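The Long Goodbye of the Instruction Manual

Satish Rao keeps his in a filing cabinet. There are 276 of them, sorted by appliance and then by how annoyed he was when he last needed one. The bread maker, a Menon from before his daughter was born, has a divider to itself.

Mine live in the drawer under the kettle, with the takeaway menus and a key to something. I had always assumed this was the normal arrangement. Then in January I bought a Helik dishwasher and found, in the plastic bag where the booklet should have been, a card the size of a bus ticket. It had a square code on it and the word Welcome.

The code led to a website, which wanted my email address, then my model number. The model number was printed on the side of the dishwasher, by now facing a wall. I pulled the machine out again. My back has views on this. 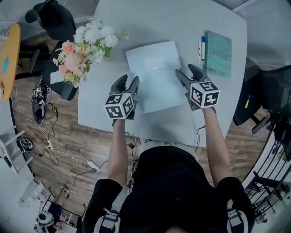 Once in, I could download the full guide, all 55 pages of it, of which 23 were warnings. I was told not to let children climb inside, which seemed fair, and not to use the door as a step, which I had been doing for most of the afternoon.

Rao thinks the old booklets were no better written. "They were dreadful," he says, with real fondness. "But you could spill tea on them and they still worked." He shows me one for an Ellport fan heater in which the owner is advised to 'enjoy the heat with suspicion'. He has read it aloud at two weddings.

What he misses is the back page, the table of things that might go wrong. Machine does not start: check plug. He reckons the plug line saved more marriages than counselling has. The modern version is a forum, where a Broltus owner in another country had your fault six years ago and wrote underneath, a day later, "Fixed it, thanks." No word on how.

I did print the dishwasher guide in the end. The printer ran out of ink at page nine and flashed an orange light at me, three short and one long. I went to look up what that meant — the booklet was in the drawer, under a menu for a curry house that has since become a nail bar. It was in Danish.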